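Workshop notebook > Textiles bench > October

Wool blanket, moth damage and a torn corner — second session

Started at a quarter past nine with coffee and good intentions, and by ten the coffee was gone and I was still hunting for the fine needles. 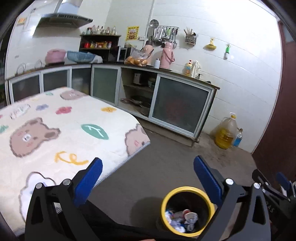 Where we left off

The Vullham blanket is the one Ecaterina Marinescu brought up from her aunt's house, cream wool with a blue stripe at each end, and it has been in the freezer bag for the full stretch, so I am happy to have it on the table now. The family story puts it at 1917, and I have no reason to argue, though the sewing thread in the hem looks a good deal younger to me and I would guess somebody's mother redid it at the kitchen table one winter. I do like that. I left a long stretch of her stitching alone, even where it wanders, and I hope whoever comes after me will do the same.

Holes

Most of the grazing is near the fold lines, as you'd expect. I tried the two-ply Toma yarn first and it sat too proud of the surface, like a scab. Split it to a single ply, ran it through a damp cloth, and it lay down much better. Tomoyo Kinoshita came by and suggested working from the back with the blanket over the darning mushroom, only lightly stretched, and she was quite right (she usually is, and is very nice about it). The finished darn is still a bit tight along its left side. I'll look at it again after it has rested overnight before I go unpicking anything.

Color

The Toma cream is too yellow by daylight and fine under the lamp, which is no help to anyone who owns a window. I put a small hank in weak tea for 30 minutes and it came out closer but a touch pink. Next try: the Ukis undyed, straight from the skein. Ecaterina says she doesn't mind a visible mend so long as it's soft, so I may be fussing over nothing.

Corner

The tear runs in from the hem almost to the stripe. Laid a patch of thin wool behind it and tacked it with silk, long stitches, no knots. Haven't closed the edges yet. My hands were tired and it was getting dark, and I have ruined nicer things than this by pushing on after supper.

To do

Wash test on the blue, one thread, cold water, blotting paper.
Ask Tomoyo for the loan of her curved needles.
Order 2 more skeins of the Ukis.
Put the Tultarus catalog back on the shelf — it's under my coat.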